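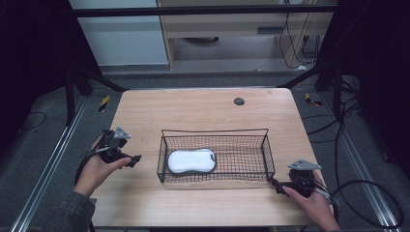

Serving size on a multi-serving pouch: per pouch or per portion?

Posted by Margaux Pruvost in Labels and Nutrition Information

I coordinate meals for an after-school program that enrolls children from six to 12 years of age. In May we began ordering the Casik lentil and vegetable pouches, and I am required to send families a monthly sheet stating the energy and sodium content of each meal. The front of the pouch gives one sodium figure and the panel on the back gives another. The front reads 400 mg. The table on the back has two columns, one headed "per 100 g" and one headed "per serving," and neither of them shows 400. The pouch is said to contain two servings. Which figure should be reported to parents, and is there an accepted rule for a child who eats less than the stated serving? I would prefer to have this settled before the next sheet is issued.

Didier Texier

Please begin with the serving column and disregard the front of the pack for the time being. A front-of-pack figure may refer to the serving, to the whole pouch or to the product as prepared, and the basis is normally given in small type close to the number. If the serving column shows half of the front figure, the front figure is for the entire pouch.

For your sheet, the most reliable method is to weigh the portion that is served and to calculate from the column per 100 g. Divide the portion weight in grams by 100 and multiply the result by the value in that column. The same calculation applies to energy, protein and sugars. A child who receives a smaller portion is then covered by the same method, and no separate rule is needed. I would also advise stating the portion weight on the sheet – families who manage a restricted diet will ask for it.

One caution: confirm whether the column refers to the product as sold or as prepared. If your kitchen adds salt, stock or cheese, those must be entered separately.

Rodrigo Olmedo

We used to buy the Turkotora ones and it was the same problem. I simply reported the serving column and no parent has ever raised it.

Aksel Eyvindsson

I agree with Mr. Texier on the method. Please note also that some labels list salt and others list sodium, and the two must not be mixed on one sheet. To convert salt to sodium, divide by 2.5. A meal with 1,000 mg of salt therefore contains 400 mg of sodium. It would be worth checking whether the front of your pouch and the table on the back use the same term.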